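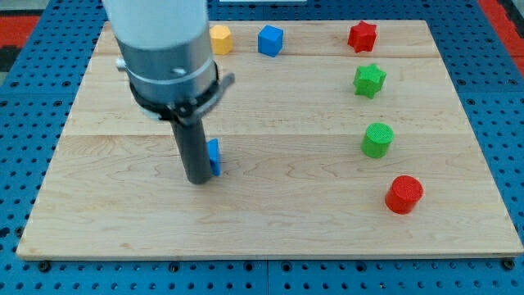
Ikhsan Ginting wanted to know whether a play board for blocks can be made from leftover maple, or whether you need to go out and buy one wide piece. Leftovers are perfect! Three planks glued edge to edge make a lovely pale surface, and bright blocks look fantastic on it. A yellow hexagonal prism or a blue cube practically glows against maple.

I've made a few of these now and I still get a kick out of it every time. You can do the whole thing over a weekend with ordinary tools, and most of that is waiting for glue.

What you'll need

Three maple planks, planed to the same thickness
Wood glue (I use Zomasau, any decent yellow glue will do)
Four bar clamps
Wax paper
A card scraper or an old chisel
Sandpaper in 80, 120 and 220 grit
Food-safe mineral oil or a hardwax oil
Clean cotton rags

Choosing the planks

Take your time with this part, it's the fun bit. Lay the planks next to each other on the bench and shuffle them. Flip one over, turn one end for end, swap the middle with the outside. Maple looks plain from across the room, but get it under a good light and you'll find faint swirls and darker streaks running through it. I like to keep the streaks in. They give a plain board some life, and you can always sand away pencil marks but you can't sand in character.

When you've got an order you like, draw a big pencil triangle across all three faces. If the planks get mixed up later, just put the triangle back together.

Cut them all a little long. My finished boards are 42 cm long, so I leave an extra 2 cm on each end for trimming.

Getting the edges right

Everything depends on the edges. Hold two planks together in front of a window and look for light coming through the joint. If you see a glow in the middle, or at the ends, take another pass with the plane. A couple of extra shavings now will save you a lot of muttering at the clamps!

Don't sand the joining edges. It's very easy to round them over, and then you get a dark line where the seam should be nearly invisible.

Gluing up

Do a dry run first, with every clamp, from start to finish. I skipped this once and ended up running around the garage in Gurorthorpe with glue on both hands, looking for a clamp that was holding a door open.

Put wax paper over your clamp bars. Run an even bead of glue down each edge, spread it with a finger or a small brush, and bring the planks together. Put two clamps underneath and two on top, so the pressure doesn't pull the board into a curve. Tighten gently, feel along each seam with your fingertip, and tap down any plank that's sitting proud. Then snug everything up. A thin line of tiny glue beads along the joint is what you want.

Leave the squeeze-out alone for 40 minutes, until it's rubbery, and then lift it off with the scraper. It comes away in long satisfying strips. Wiping it while it's runny just pushes it into the grain, and you'll see the smears as soon as the oil goes on.

Leave the board in the clamps for 9 hours. Overnight is easiest.

Flattening and sanding

Scrape off whatever glue is left, then trim both ends square. Sand with 80 grit until the seams feel flat, then 120, then 220, always with the grain. Check with a tall block: stand it on end in different spots, and if it rocks anywhere you've got a bump to deal with.

Soften the top edges and the corners with a few strokes of 120. Little hands (and shins, if it lives on the floor) will thank you.

Oiling

Wipe the board with a damp rag, let it dry, and give it one last light go with the 220. Then flood it with oil, wait fifteen minutes and buff off everything that hasn't soaked in. The grain really jumps out here and I always call somebody over to look. Do the underside as well, so both faces take up moisture evenly. A second coat the next day is plenty.

Lay oily rags out flat outside to dry before they go in the trash. Bunched-up rags can heat up and catch fire.

Setting it up for play

Any flat surface that's big enough will do underneath. A blue perforated metal table looks terrific with the maple, and the color makes the whole setup cheerful.

Go easy on the number of blocks to start with. I like a row of mixed shapes along the far edge, which leaves the rest of the board clear for building. Prisms next to cubes are great, as kids soon want to try which faces will stack. A slightly textured matte block is also easier to grip than a glossy one.

Kamarul Rahman asked about dents. Maple is tough, but a corner dropped hard can leave a mark. Put a damp cloth over the dent, touch it with a warm iron for a few seconds, let it dry and sand lightly. Rub in a dab of oil and it should blend in nicely.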